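Kirkel Bookshop, back room: Saturday check
Checked by Damir Georgiou

Fire exit clear: Yes, once the opium histories were moved.
Shelf 7 fixed to wall: Yes. Leans like its subject matter.
Top shelf under 100 kg: No. Ó Riain's tea ceremony set is 648 pages a volume.
Steps: Wobble. Reported in March, still wobbling.
Incense display unlit: Now it is.
Extinguisher: In date, behind the poetry.

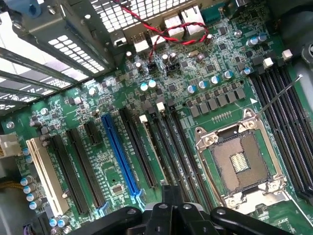 Motherboard with the processor socket open and empty.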